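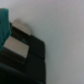 Light gray surface, close up.

Skitia Building, ground floor and stair B
Quarterly safety walk, December
Form in use: Cleseo general premises checklist, with comments

Marks used: OK, Fix (do before next walk), Now (do the same day), N/A.

1. Exits and routes

1.1 Main entrance opens fully from inside without a key. OK
1.2 Rear exit opens fully. Fix. The door drags on the threshold for the last few inches. It opens, but a child or an older person would have to lean on it. Plane the bottom edge or reset the hinge.
1.3 Corridor clear to full width. Now. Two flattened cartons and a folding chair were behind the rear door. Moved to the store room during the walk. Same finding as last quarter.
1.4 Exit signs lit. OK. The one over stair B is dimmer than the others.
1.5 Emergency lights come on with the test switch. Fix. The unit on the half landing came on and went out again before the test was over. Replace battery, retest, write the date on the label.

2. Fire equipment

2.1 Extinguishers on their brackets, pins in, gauges in the green. OK
2.2 Extinguisher tags signed this quarter. Fix. The kitchen tag was not signed. The gauge is fine.
2.3 Fire blanket in kitchen. OK
2.4 Smoke alarms sound when tested. OK, all of them. The tester pole is getting loose at the middle joint and should be taped or replaced.
2.5 Alarm panel shows no faults. OK. Panel is the Claltell, installed when the rear rooms were rewired. The quick guide that belongs inside the cover is missing again. Print two.

3. Electrical

3.1 Breaker panel closed, with clear space in front. OK
3.2 Circuits labeled. Fix. The last three on the right still say "spare" and they are not spare. One of them feeds the water heater.
3.3 Outlets by sinks trip when tested. OK
3.4 Extension cords. Fix. One cord in the front office runs under the mat. If that desk is staying where it is, it needs its own outlet.
3.5 Power strips not plugged into each other. OK. Much better than September.

4. Walls, floors and work surfaces

4.1 Floors free of trip hazards. Fix. The edge strip between the hall and the kitchen has lifted at one end. Two screws.
4.2 Stair treads and nosings secure. OK
4.3 Handrails firm. OK. Stair B rail was rebolted after the last walk and has no movement now.
4.4 Surfaces wiped down and in usable condition. Marks and scuffs alone do not fail this item. Chips, open seams, swelling or anything that catches a cloth do.

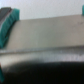 Beige-gray surface with white behind.

4.5 Paint and plaster sound. OK on the ground floor. Stair B has a damp patch under the window. Outline it in pencil and check it in a month before anyone repaints.

5. Heating and hot water

5.1 Water heater relief valve and drain pipe in place. OK
5.2 Hot water at hand sinks not above 100 degrees F. OK. Kitchen hand sink read 98. Restroom was the same within a degree.
5.3 Nothing stored against heaters. Now. Coats were hanging over the hall heater. Hooks are needed on the other wall.
5.4 Carbon monoxide alarm tested. OK

6. Storage

6.1 Heavy items on low shelves. OK
6.2 Shelving fixed to wall. Fix. The Lüthi rack in the store room has one bracket missing at the top left. The plate on the upright gives 400 pounds per shelf, but that figure assumes it is anchored. Keep the paper boxes on the bottom two shelves until it is.
6.3 Cleaning products locked away and in their own containers. Fix. One spray bottle had no label. Emptied and thrown out.
6.4 Step ladder feet and locks. OK

7. First aid

7.1 Kit in place and marked. OK
7.2 Contents complete. Fix. Low on medium gloves. The box of 100 had only a handful left. Eye wash is good until spring.
7.3 Accident book available. OK. No entries this quarter.

Carried over from last walk: 1.3, 3.2, 6.2.
Items marked Fix go on the list by the office door. Cross them off there and also on this form. Retest of the landing light is set for Saturday morning, when the stairs are quiet.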